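Evaluation of the Grenumis Starter Package for Tag-Based Pick and Place
Final project report, Robotics Lab Elective
Submitted January 3, 2021

1. Background

Our department wants to replace the pick and place exercise in the second-year lab. The old exercise has students type in fixed positions by hand, and most of them finish it without learning much about vision. The Grenumis Starter Package is sold to schools as a ready-made replacement. It includes a set of tagged blocks, a tray, printed tag sheets, a calibration program, and a lesson book. It does not include an arm or a gripper. The buyer is expected to have those already.

The question for this project was whether the package is good enough to buy for the lab, and how much work a teaching assistant would have to do before the first class. I worked on it for one term. I also read the manual for the Prirkance kit, which is the other package the department had on its list, but I did not have that kit to test, so the comparison near the end is on paper only.

2. What the package does

Each block carries a square tag. The software finds the tag in the camera picture, works out where the block is and how it is turned, and sends a target to the arm. The student writes the part in between: choosing which block to go for, setting the approach height, closing the gripper, and deciding where to put the block down.

The lesson book has four exercises. The first is reading a tag and printing its position. The second is moving above a block without touching it. The third is gripping and lifting. The last is moving blocks between two marked places in a set order. The text is clear and the sample code ran on our machine after one change to a library version.

3. Setup

Installing the software took most of an afternoon. The installer expects a newer version of the camera driver than the one on the lab computer, and the error message only says that the device cannot be opened. I found the answer in the Tsikata user forum, where the same message comes up a lot. This should be in the manual.

Calibration went better. The program asks for a series of arm poses and saves a file at the end. The default step size is too coarse for our arm, and the first calibration I made put the gripper to one side of the target. Using smaller steps fixed it. I would keep a copy of a good calibration file on the lab drive so that a class does not have to start from nothing.

Lighting matters more than the lesson book says. A shiny table can throw a glare patch across a tag, and then the tag drops out of the list of detections. Moving the lamp was enough in our case. The printed tags themselves are matte, which helps.

4. Test procedure

I ran the third and fourth exercises over and over with the sample code, then with my own code. A trial counted as good if the block was gripped, lifted clear, and set down upright. I logged the result of each trial along with the step where it went wrong. In total I logged 110 trials over two sessions.

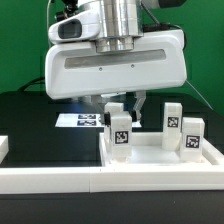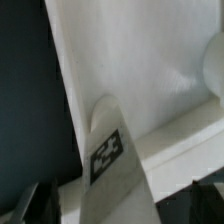
Figure 1. Top: tagged block held between the finger pads at the left end of the tray. Bottom: wrist view of the tagged finger at a curved white surface.

5. Results

Gripping was reliable when the block stood in the open part of the tray. Most of the failures came from two causes.

The first was blocks standing close to a wall of the tray. The gripper fingers need room on both sides, and the sample code does not check for this. My own version refuses a target that is too near a wall and picks another one first. That is a good thing for students to discover for themselves, so I would leave the sample code alone and add a note for the instructor.

The second was a tag turned away from the camera. When the angle gets steep the position is still reported, but it jumps around from one reading to the next. The software gives a confidence value for each tag. Averaging a few readings and throwing out the low ones made a clear difference - it also slowed each cycle down, though not enough to be a problem in a class.

Tall narrow blocks tipped more often than short wide ones when set down. Lowering the arm more slowly over the last stretch took care of most of this.

6. Cost and comparison

The school price for the package is about 2000 dollars with the software license. The Prirkance manual describes a similar set of exercises with a web interface in place of code. It looks easier to start with, but I could not find a way in the manual to change how a target is chosen, and that is the part we want students to write. Replacement blocks for Grenumis are sold one at a time, and new tags can be printed from the supplied file.

7. Recommendation

I recommend buying the package for the second-year lab, under these conditions:

The camera driver is updated on all lab computers before the term starts.
A working calibration file is stored for each arm station.
The lesson book gets an added page on lighting and on blocks near the tray walls.
The last exercise is given a full lab session of its own. It took me much longer than the others.

If the order is placed by March the package can be ready for the next class. The Jirnside lab room has enough power outlets and table space, but the lamps there are fixed to the ceiling and I have not tested the tags under them.

8. Files

The trial log, my modified code, and the calibration file are in the project folder. The log uses one row per trial, with the failure step in the last column. Trials where the program was stopped by hand are marked with an S and were left out of the total.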